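Kwiatkowski Clothing Room: Progress Report to the Welex Fund

Period covered: spring intake through the end of September

The grant pays for sorting, folding and bagging donated clothes so that families can pick up a ready packed bag. Before the grant we handed out clothes from open bins, and people had to dig. This report covers what was done with the money, what is behind schedule, and what we would like to change for the rest of the term. 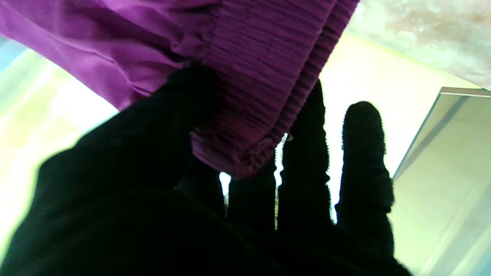
Report by Eugeniusz Domański
Kwiatkowski Clothing Room

Sorting. Everything that comes in is now checked on arrival and put in one of four groups: ready to go, needs washing, needs mending, and rags. Thin fabrics take the most time. Anything with a gathered or pleated band has to be opened out and stretched by hand, as worn elastic doesn't show when the piece is lying flat. We used to skip this step and had items returned. We have had two returns since it was added, both for broken zippers.

Thin items are also held up to the light to look for pulled threads and small holes. The old ceiling light was too weak for that, and the replacement was bought from Derkex in the first month out of the equipment line. It came in under the quoted price. The difference was moved to supplies, as agreed by email.

Folding. We tried two ways of folding light tops and skirts. Folding in thirds looks neat but slips apart as soon as the bag is moved. Rolling holds better and takes less space, so rolling is now the rule for anything thin. Heavier items are still folded flat and go at the bottom. 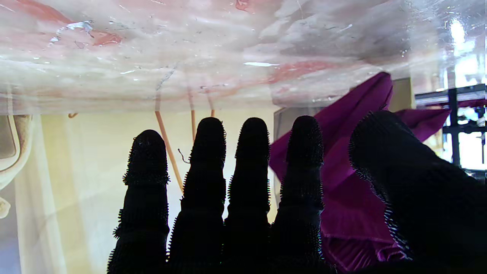
The written guide for new helpers has been changed to match. It is now a single page and hangs by the door. The older version ran to 16 pages and people were not reading it. A copy of the new one is attached to this report.

Bagging. Plastic sacks have been dropped in favor of plain paper bags from Etside. They stand up by themselves while they are being filled, which saves a second pair of hands, and they can be written on. The drawbacks are cost and rain. A paper bag carried home in wet weather does not last, and we have gone back to keeping a small stock of plastic covers at the pickup desk.

Dark clothes are bagged together where possible. Lint from black knits was getting onto lighter items, and we had complaints about it during the summer.

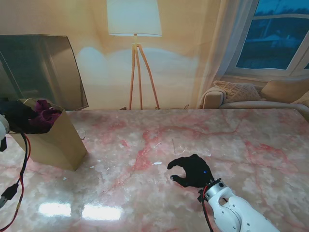 Eugeniusz Domański
Project Coordinator

Behind schedule. Mending is the weak point. The second sewing machine was delivered late and the mending shelf has been full for nearly 3 months. Simple repairs such as hems and loose cuffs are now done first, and anything that needs a new zipper waits. I expect the shelf to be clear by the end of the term if intake stays level.

Requests. We ask to move the unspent part of the travel line to paper bags and labels. We also ask to extend the laundry contract through the winter, when coats come in and the home machines can't handle them. Receipts and the updated budget sheet are in the second attachment.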